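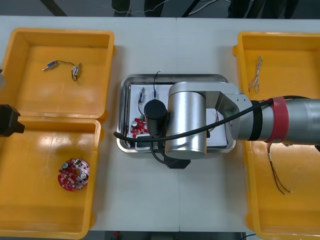
Figure 1. Sorting table with steel tray, paper liner and yellow-orange bins.

Section 4. Preparing the Sorting Table

4.1 Scope

This section applies to all staff and trainees who sort small electrical parts and circuit boards at the Duvar site. It covers the laying out of the table, the placing of parts and the clearing of the table at the end of a batch. Testing and repair are dealt with in Section 6. The store codes used on batch cards are listed in Annex B.

4.2 Items required

One stainless steel tray with rounded corners
White paper liners, cut to the floor of the tray
Plastic bins, yellow-orange, from rack 63
Batch card and pencil
Lint-free cloth
Wrist strap, checked on the day of use

Liners are supplied in packs of 600 under the store name Cisis. Printed or coloured paper must not be used in their place. Small parts are difficult to find against a pattern, and ink may mark the boards.

4.3 Laying out the table

1. Clear the tabletop and wipe it with the lint-free cloth. Allow it to dry fully.

2. Put on the wrist strap and connect it to the earthing point.

3. Place the steel tray in the middle of the table. The tray must lie flat and must not rock when pressed at a corner.

4. Lay one liner on the floor of the tray. Press it into the corners with the side of the hand. A liner that rides up the sides of the tray is too large and should be trimmed.

5. Place two bins end to end on the left side of the table. Any further bin is placed where it can be reached without leaning across the tray.

6. Inspect the inside of each bin. The surface is glossy, and a small part left over from an earlier batch may be missed among the reflections. Tilt the bin towards the window and look again.

7. Enter the batch number on the card and keep the card off the tray.

Note: The two bins on the left are not of exactly the same width. Either may be used for either class of part, provided that the choice is written on the batch card and is kept until the batch is closed.

4.4 Placing the parts

1. Hold circuit boards by the edge only. Round boards with a central hole must not be picked up through the hole.

2. Lay boards in the tray with the populated side upwards. Boards must not overlap.

3. Lay wired components on the liner with space between them. Do not straighten a wire that has taken a curl, and do not pull a wire in order to move the part attached to it.

4. Where a wire rises over the rim of the tray, leave it until the part itself is to be moved. Lift the part and the wire together.

5. Where two components are joined by a single wire, treat them as one item. Both go into the same bin and are entered on one line of the card.

6. Transfer items to the bins one at a time. Set each item down; do not drop it.

Caution: The sides of the steel tray conduct electricity. No battery, cell or powered item may be placed in the tray at any time.

Caution: Capacitors on used boards may hold a charge. Boards marked with a Marwat label are to be passed to the discharge bench before sorting.

4.5 Closing a batch

1. Check that the tray is clear, then lift the liner by two opposite corners and look beneath it.

2. Fold the liner inwards and put it in the waste sack. Liners are used once.

3. Sign the batch card and place it in the bin to which it refers.

4. Take the bins to the Bomow shelving. A shelf may carry no more than 86 bins. Bins containing boards must not be stacked.

5. Wipe the tray and return it to the rack, base upwards.

4.6 Queries and changes

Queries about parts that cannot be identified should be sent to Noémie Petrenko, extension 2032. Requests for changes to this section should be made in writing to Kausar Khattak. The next review is due in July.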